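Hi Diễm,

You asked for the May-to-now version without the spreadsheet, so I'm writing it the way I'd tell it over coffee. The spreadsheet is still coming, I promise!

The big news is that the connector station at Sudton has a plan everyone on the floor can live with. When we started, the board line had 5 people seating connectors by hand all shift, and the sore wrists that go with it. The idea in your grant was to give the arm the repetitive part and move those folks over to inspection and rework, on the same pay grade. Three have finished the rework training so far. The other two asked to stay on the line and run the cell, and I'm all for it – they know better than any of us how a connector feels when it's going in crooked.

We've done nearly all the early work in simulation, and I'm so glad you let us shift money that way. Cormac Mac Suibhne set it up so the operators can sit down with him and watch the arm come in over the board before we try anything on the real line.

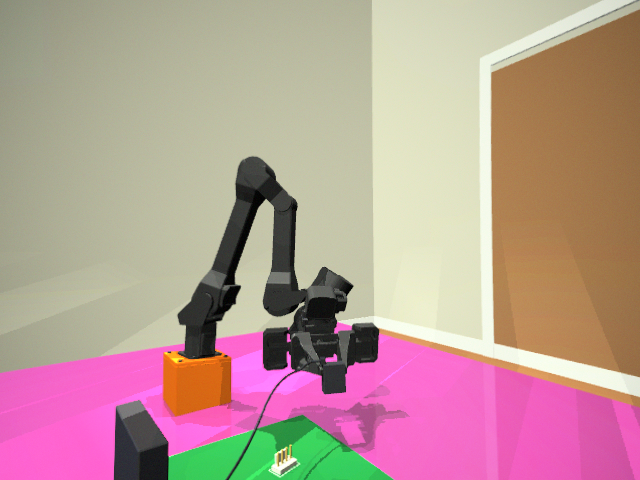
Those sessions have changed the plan more than I expected. The operators wanted a slower approach over the board, and a stop button they can reach without getting up. They also worried about the cable snagging, so Cormac is trying a few other ways to route it. He has 1,757 simulated runs logged, and we're going through the failed ones together on Fridays (I bring donuts, so attendance is great).

Now the less cheerful part. Jernik pushed back delivery of the fixtures, so the first live trial on the line will be late. We're planning on 300 boards for that trial instead of the 400 in the proposal. I'd sooner do fewer and have time to talk with the crew after each batch. The night shift also feels left out, and they're right. Every session so far has been on days, and I'm fixing that.

What I need from you is an okay on moving the leftover travel money into training hours. Tymoshchuk will send a quote for the safety course, and I'll forward it as soon as I have it.

Come by when you can – the crew would love to show you around.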